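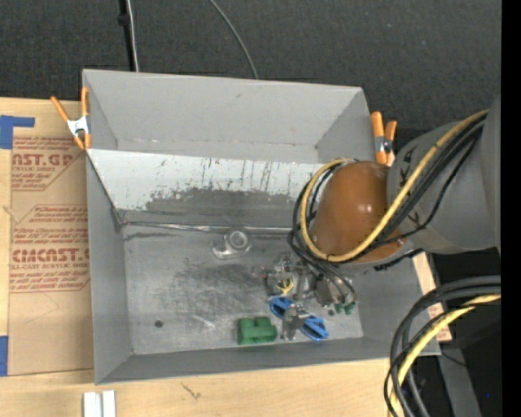
4.2 Wear of coated surfaces in shared household goods

The second group of answers deals with how people judge the age of an object they did not buy themselves. We asked all members of the Hirkby lending library to fill in a short form each time they returned an item, and in this way we received 2,764 forms. Most of them are brief. Many contain only one or two words, such as "fine" or "bit scratched", and we had to decide how such words should be read.

Our first reading followed the scheme of Holmgren, in which every remark on the surface is treated as a complaint. This did not work well for our material. Members often wrote about scratches or lost colour in a neutral way, and in the same form they gave the item the highest mark for usefulness. We therefore separated remarks on appearance from remarks on function, and coded them again. Where the two coders did not agree, the form was discussed with Holger Lindqvist, who had not taken part in the first round.

Metal goods with a painted or coated finish were treated more kindly than we expected. Figure 3 shows a metal bin with scratches and a worn patch on one of its sloping panels. Marks of this type were called "normal" in many forms, while a small stain on a textile item was very often a reason to ask for another one. Plastic goods lie between the two. Members seemed to accept a mark when they could imagine the work that had caused it, but became doubtful when the cause was unclear.

Figure 3. Metal bin with surface wear.

There is also a difference between neighbourhoods. In Ronetti, where the library has lent garden tools and storage goods for many years, members rarely mentioned appearance at all. In Zollow the service was opened only in October, and the stock was mainly new at that time. Its members noticed even light wear, and 20 of them asked whether the fee could be lowered for an older item. We do not know if this will change when the stock in Zollow grows older – a later round of forms would be needed to answer it.

One limit should be mentioned. The form asked for "condition" in a single field, and some members used it to describe how clean the item was. We kept these answers in the material but did not use them in the comparison between neighbourhoods.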